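Simulation Run Inspection Checklist, Doorway Traversal Study
Project: Skeson
Reviewed by: Mahsa Bahrami
Second reader: Nattawut Kaewkla
Policy under test: Cheon, with and without the pre-door posture step
Status: accepted with two open items

Scope

This checklist covers the simulated episodes used for the doorway result in the January draft. It applies to the bimanual mobile robot in rendered houses. Hardware trials are inspected under a separate sheet kept by Demetrius Kowalczyk. Each item is marked PASS, FAIL, OPEN or N/A. Comments are required for anything other than PASS, and welcome elsewhere.

Section A. Run set and records

A1. Episode list matches the list frozen before evaluation. PASS
Comment: 2,315 episodes, same ordering in both conditions.

A2. Held-out houses do not appear in training. PASS
Comment: Checked by layout hash. Material swaps alone do not make a new house, so the hash ignores textures.

A3. Random seeds stored with each episode. PASS

A4. Failed loads excluded under the written rule only. PASS
Comment: Do-yoon Oh confirmed that no episode was dropped after its outcome was known.

A5. Simulator build identical across conditions. PASS

Section B. Collision model

B1. Robot collision shapes cover both grippers with fingers fully open. FAIL, then PASS
Comment: The first version of the shapes was fitted with the fingers closed. An open finger could pass through a jamb with no contact reported. Shapes were refitted and both conditions rerun in full. Figures from the first version must not be quoted.

B2. Door panels are solid in every position of the hinge. PASS

B3. Door frames are solid and aligned with the visible frame. PASS
Comment: Largest offset found was 2 mm. Accepted.

B4. Contact with the panel logged separately from contact with the frame. PASS
Comment: Needed for the result. The posture step lowers frame contacts much more than panel contacts, and a merged count hides this.

B5. Wall fixtures near doors have collision shapes. OPEN
Comment: Small switches and hooks are visual only in some houses. I-seul Son is listing the houses concerned. Low effect expected, but the limitations paragraph should mention it.

Section C. Approach and posture before the door

The posture step moves both arms to a stored forward configuration before the base enters the opening. The base then holds until the joint error is under the limit. The claim under inspection is that this hold reduces contacts, at a small cost in time.

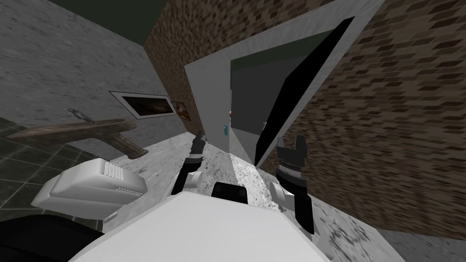 Clearance at the opening is computed from the widest point of the robot, including arms, and is compared with the free width left by the door panel. Free width is measured from the panel face to the opposite jamb, so a door that is open but not folded fully back reduces it. Review of individual episodes concentrated on the arms, which lead the body when they are held forward. Where both grippers point at the opening ahead of the torso, as they do here with the black door swung to the right side of the light grey frame, the right gripper is the one to check against the panel. Its spread fingers add to the width on that side. The closed-finger fit described in B1 would have understated exactly this quantity.

C1. Free width computed with the panel at its actual angle. PASS

C2. Gripper opening read from the joint state. PASS
Comment: An earlier script used the commanded value. The difference matters when a command has been issued and the fingers are still moving.

C3. Hold released by joint error, with a time limit as backup. PASS
Comment: Time limit is 5 seconds. Episodes released by the time limit carry a flag and stay in the count.

C4. Left and right arms held to the same error limit. PASS

C5. Posture step disabled cleanly in the comparison condition. PASS
Comment: Checked that no stored configuration is loaded. The hold is also off, so the comparison does not separate posture from waiting. See E3.

Section D. Camera and perception

D1. Camera pose logged at every step. PASS

D2. Image tilt handled in the door detector. PASS
Comment: The detector must accept steep views, with jambs and floor lines running diagonally. Accuracy was checked separately on the steepest views. A lower score there was reported by Telero, the detector module, as reduced confidence. No missed doors resulted in the sample reviewed.

D3. Dark rooms beyond the door included in the test set. PASS
Comment: 769 episodes have a target room below the brightness limit. Results are listed separately in the appendix table.

D4. Floor texture does not change the detected threshold line. PASS
Comment: Tested by swapping marble, tile and plain floors in fixed layouts. Brick and plaster walls were swapped in the same test.

D5. Robot's own arms masked before the free-space estimate. PASS
Comment: Mask edges are tight at the wrist and loose at the fingertips. Loose is the safe direction for this use.

Section E. Reporting

E1. Contact rate given per crossing attempt, not per episode. PASS
Comment: Some episodes contain more than one attempt.

E2. Confidence intervals computed over houses. PASS
Comment: The draft first resampled over episodes, which gave intervals that were too narrow. Corrected by Nattawut Kaewkla.

E3. Effect of posture separated from effect of the hold. OPEN
Comment: A third condition with the hold only is queued on the Brultby cluster. Until it is complete, the text should say "posture step with hold" throughout. The abstract still says "posture."

E4. Time cost reported with the contact rate. PASS
Comment: Median and upper tail both given. The tail comes mainly from the episodes flagged in C3.

E5. Simulated result described as simulated in title, abstract and captions. PASS

Open items

B5, owner I-seul Son. List of houses with visual-only fixtures.
E3, owner Do-yoon Oh. Hold-only condition and wording of the abstract.

Reinspection is limited to these items unless the collision shapes change again, in which case sections B and C are repeated in full.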